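Section 6. Surface care: wooden tops

Revised 1/11/22 by Krešimir Karagiannis. Replaces the care card packed with Gostmont tops.

Read this section before you open the oil. The care card promises a surface that "looks after itself" after one coat. I have not met a wooden surface that does, and I have been fitting these tops long enough to doubt that I will. What follows takes longer than the card says.

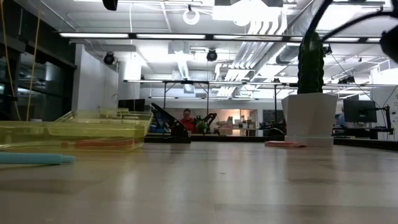
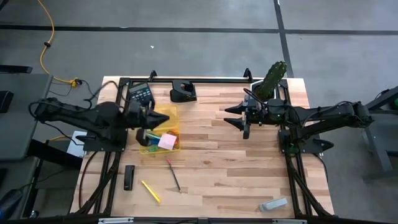 Light wooden tops with everyday things on them.

6.1 What you need

Brolik bench oil, or any plain hardening oil with a full ingredient list
Sandpaper, 180 and 240 grit
A flat sanding block
Lint-free cotton rags (old T-shirts are fine)
A metal can with a tight lid, half full of water
Gloves

The Begović catalog also lists a "wood conditioner," to be put on before the oil. I tried it on half of a top and left the other half bare. After a winter of use I could not tell you which half was which without looking at the masking tape underneath. Buy it if you like the smell.

Note: The part number for the oil is 3217. The same number with a letter after it is the tinted version, which will darken a pale top and can't be wiped back off.

6.2 Before the first coat

1. Clear the top completely. Sliding everything to one end and doing it in two goes leaves a visible line.

2. Wipe the surface with a damp cloth and let it dry overnight. The card says one hour. One hour may be enough in July with the windows open.

3. Find out what is already on the wood. Put a drop of water in a corner and wait. If it soaks in and leaves a dark spot, the wood is bare or nearly so. If it sits up in a bead, there is a finish on it already, whatever the delivery note says.

4. If there is a varnish or lacquer, stop here. Oil will not get through it. You can sand it all off or leave it alone, and leaving it alone is a perfectly good choice.

5. Sand with 180 grit, along the grain, using the block. Go over the whole top once with even pressure.

6. Repeat with 240 grit. Do the edges by hand, lightly. Most of the sanding damage I get asked to repair is on the front edge, where people lean on the block.

7. Vacuum, then wipe with a barely damp cloth. Skip tack cloths. Some leave a waxy film, and the packaging seldom says which.

CAUTION: Sanding dust is bad for your lungs. Wear a proper dust mask. The thin paper kind sold next to the till does very little.

6.3 Oiling

1. Stir the oil. Don't shake it.

2. Pour a small puddle in the middle of the top and spread it with a rag, working along the grain. Use less than you think you need.

3. Wait 15 minutes. Dull patches are places where the oil has gone in. Add a little to those and leave the rest.

4. Wipe everything off. Keep going with clean rags until a dry one moves across the wood without dragging. Oil left on the surface turns sticky, and more waiting won't cure it.

5. Leave for 24 hours, then repeat steps 2 to 4. Two coats are the minimum. I do three on tops that will see coffee.

6. If the top is loose, turn it over and give the underside one coat. The card leaves this out altogether. A top sealed on one side only can cup, and then it gets sent back as a faulty board.

WARNING: Oily rags can heat up and catch fire by themselves. Put each one in the can of water as you finish with it, and close the lid. Do not ball them up, and do not put them in a trash bag "just until tomorrow."

6.4 Curing

The tin says "ready for use in 6 hours." Dry to the touch, perhaps. The oil goes on hardening for weeks, and in that time a wet mug will leave a ring. Light use after two days has caused me no trouble. Keep rubber feet, vinyl mats and wet planters off it for the first month — rubber and vinyl especially, which can mark an oiled surface for good.

If the room is below 50 °F, wait for better weather or heat it. I would ignore any claim that the oil "cures in all conditions."

6.5 Tops on a Dirneck frame

Loosen the fixing screws a quarter turn before oiling and tighten them again once the last coat is dry. The slots in the brackets are there so the wood can move with the seasons. Screws driven in hard defeat them. I have seen a split 38 inches long that started at one overtightened corner, and the owner had been told it was caused by dry air. Dry air helped, no doubt.

Do not use washers without checking that they still let the screw slide.

6.6 Marks and repairs

Water rings: rub with 240 grit along the grain, wipe clean, then re-oil a patch a little larger than the mark.

Marker ink: try a drop of rubbing alcohol on a cotton swab. It lifts some inks and spreads others, so test it somewhere that won't show.

Dents: a damp cloth and a warm iron, a few seconds at a time. This works on shallow dents where the fibers are pressed down. It does nothing for gouges, in spite of the videos.

Sticky surface: wipe hard with a rag wetted with fresh oil, then dry off at once. If it is still sticky a week later, sand back and start again from 6.2.

6.7 When to re-oil

The card says every six months. Use the water drop from 6.2 instead. If it beads, put the tin back on the shelf.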